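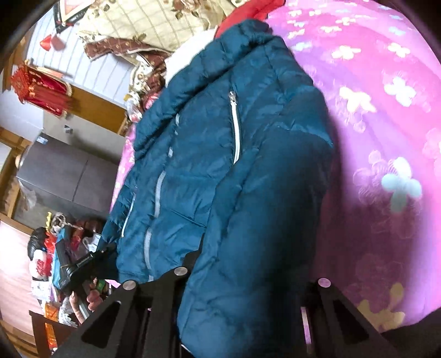 Padded jacket practice with the hand-held grippers, Iva project.

Iva: progress report to the Zakaria Fund
Second reporting period, through November
Submitted by Zilby Garment Care, Galtby

Where we are

We are very pleased with this period! Iva, the folding station you helped us buy, has been running on the day shift at Galtby since September, and the people who work beside it have started telling us what it should learn next. A year ago most of them were asking whether they'd still have a job.

Towels, sheets and work shirts now go through Iva as a matter of routine. A presser sorts the pile, Iva folds, and somebody at the other end checks and bags. Padded coats and jackets are still folded by hand. They are bulky, the sleeves slide around, and the filling pushes back when you flatten it, so a fold that looks fine can open up again while you're reaching for the bag. Coat season is also our busiest stretch, so this is the job the staff most want help with.

Recording the jacket work

The largest piece of work this period was collecting examples of people handling padded clothing. Staff do it with grippers held in the hand, with a camera mounted on them, and the recordings are used to train Iva. The jackets are all different: quilted and smooth, with hoods and without, zippers open or closed. We also wanted different surfaces under them. Our steel tables at Galtby all look alike, and a station trained only on those gets confused by anything else, so a good part of the recording was done at home on beds with patterned covers, with ordinary household things nearby.

We now have 258 usable recordings of padded jackets. Our plan called for fewer than that by this point, and the extra ones came in because people got the hang of the grippers and wanted to keep going. Holding a slippery sleeve with two stiff fingers is odd at first (your own hand keeps wanting to help), but after a few sessions most people found a rhythm.

All recording is paid time at the regular hourly rate, including sessions at home. It is voluntary, and anyone can ask for a recording to be deleted.

What has changed for the staff

There are 14 people on the finishing floor, the same number as when the grant began. Of these, 5 have been trained to run Iva, clear jams and restart it. They get a higher rate for those shifts. Two more would like the training and we hope to fit them in after the holidays.

The clearest gain so far is in sore shoulders and wrists. Folding sheets all day is hard on the body, and the people who used to do it full shifts now move between checking, mending and the counter. The mending bench had been close to shutting down for lack of hands, and it is open every afternoon again. Customers have noticed. We have a rack of broken zippers waiting, and we're glad to have them.

Some things have been harder. Iva is noisy when the air pump starts, and the checking table was too close to it, so we moved the table and lost a storage shelf doing it. The pace is another matter. Early on, the checkers felt pushed by the machine, with folded shirts piling up in front of them whether they were ready or not. We put a pause button at the checking end, and the checker decides when to use it. Output dropped slightly for a couple of weeks and then came back.

There is also less talk on the floor than there used to be. Folding was done in pairs, face to face, and a lot of conversation went with it. Staff raised this at the fall meeting. We have moved the bagging table so that two people can work across from each other, and we'll ask again in the spring how it feels.

Jacket trials

First trials of jacket folding on Iva took place late in the period. It can find the hem and bring it up. Sleeves are unreliable, especially when one lies across the front of the jacket and hides the pocket or part of the zipper. Roughly 3 in every ten folds were good enough to bag. That is a start we're happy with, and no customer's coat has been used in a trial.

Next period

More recordings with the sleeves in awkward positions
Iva training for the two people waiting
Quieter housing for the air pump, quote received
A second pause button, at the sorting end

Spending is in line with the budget. The pump housing was not in the original plan, and we would like to pay for it out of the unspent travel line. Please let us know if that needs a formal request.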